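Huststead Laundry Room -- where we are as of June

Hi Tassanee,

You asked for something short and readable this time, so I'm skipping the template and just telling you how it's going. The budget sheet is attached separately, same layout as last time.

The big news is that the laundry room at Huststead is open and people are using it! The second dryer finally got vented properly (the landlord's guy had to come back, long story, I complained about it enough in my last report) and we now run both washers and both dryers most mornings from 9 until lunch. Evenings are still quiet. I thought evenings would be the busy time, with folks coming off work, and I was wrong. Mornings it is. I've moved the sign-up sheet to match and I'd like to move the paid attendant hours too, if that's okay with you.

Now, socks. I know I wrote "garment reunification" in the application and you laughed at me on the phone, but this has become the part residents talk about most. Before the grant, every stray sock went into one trash bag behind the door, and once it was in there it was gone for good. People stopped bothering to look, and I don't blame them, I wouldn't have stuck my arm in that bag either. What we do now is put leftovers in small open baskets on the table, only a few pieces to a basket, so you can see what's in there while you wait for your load.
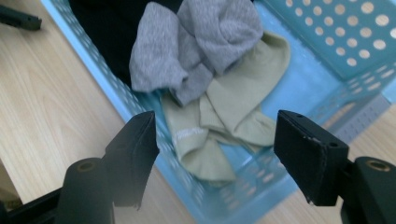 The baskets with holes were Radka's pick and I'm glad I listened to her. My first order was solid bins from Noonan, deeper and a bit cheaper, and they were a mistake. Things went in slightly damp, sat at the bottom, and came out smelling like a pond. Air gets through the new ones, they weigh next to nothing, and you can rinse them in the sink and stand them up to dry. The solid bins aren't wasted, by the way. They hold the cleaning rags and the spare hoses now.

We've also stopped sorting by size. Radka Kos (you met her at the opening, she runs the morning shift) tried it for a couple of weeks and it was a lot of work for no matches, mainly on account of everything stretching or shrinking anyway. Color works better. Dark things are still the hard part -- one black sock looks like every other black sock under those ceiling lights -- but the grays and greens and anything with a logo on it tend to find their partner pretty fast. Whatever is unclaimed after 4 weeks goes to the fabric recycling pickup at Jiklow. That used to be 2 weeks, but residents asked for longer and it was a fair point. Plenty of them only do a wash every other week.

Money. We've spent $2,223 of the supplies line so far. Most of it was the folding table, the shelving and detergent, and the baskets barely register. I had set some aside for a label printer and I don't think we need it anymore. Masking tape and a marker are doing fine. I'd rather put that toward a better light over the table, for the black sock reason above, and if you agree I'll get a quote from Korison before I spend anything.

Things that are not going so well: the lint. The dryer screens get cleaned when Radka is on shift and not much otherwise, and one of the dryers slowed way down before we figured out why. I've put a sign up. The sign is being ignored. I'm going to try going over it in person with the evening people, probably over coffee, and see if that does any better. The floor drain is also slow again and I've reported it to the landlord.

Next up is the mending corner. We have the sewing kit and a decent chair, and two residents have offered to show people how to darn, which would fit nicely with the single socks nobody comes back for. I'd like to start small with one morning session and see who turns up before we promise anything bigger.

From you I need a yes or no on moving the attendant hours and on swapping the label printer for the light. Email is fine, or come by any morning and I'll make you fold something!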